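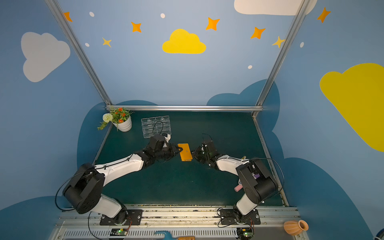
Venter Names Waqas Bangash to Lead Media Relations

JARKGATE, 22 March 2001 - Venter, a public relations and marketing firm serving small and mid-sized companies, has named Waqas Bangash director of media relations. He will run the firm's press office and manage a staff of 12.

Bangash joins Venter from Pirkard, where he spent four years handling trade press accounts. He replaces Cameron Faulkner, who becomes vice president for client services.

"Our clients want their news in front of the right editors, and they want it written so an editor can use it," said Faulkner. "Waqas has done that work every day, and he knows the trade papers well."

Under Bangash, the press office will take on all release writing for the firm's clients. Until now, each account team has written its own. The office will also keep a single contact list of 170 editors and reporters, which will be checked twice a year.

Venter will open a second office in July, in the Jallell Building on the east side of Jarkgate. The press office will move there along with two of the account teams. Phone numbers and mailing addresses for current clients will stay the same.

"I plan to spend my first weeks calling editors and asking what they throw away," said Bangash.

Venter provides press relations, newsletter writing, direct mail and trade show support. Clients with questions about the change should call their account manager.

Contact: Cameron Faulkner, Venter, Jarkgate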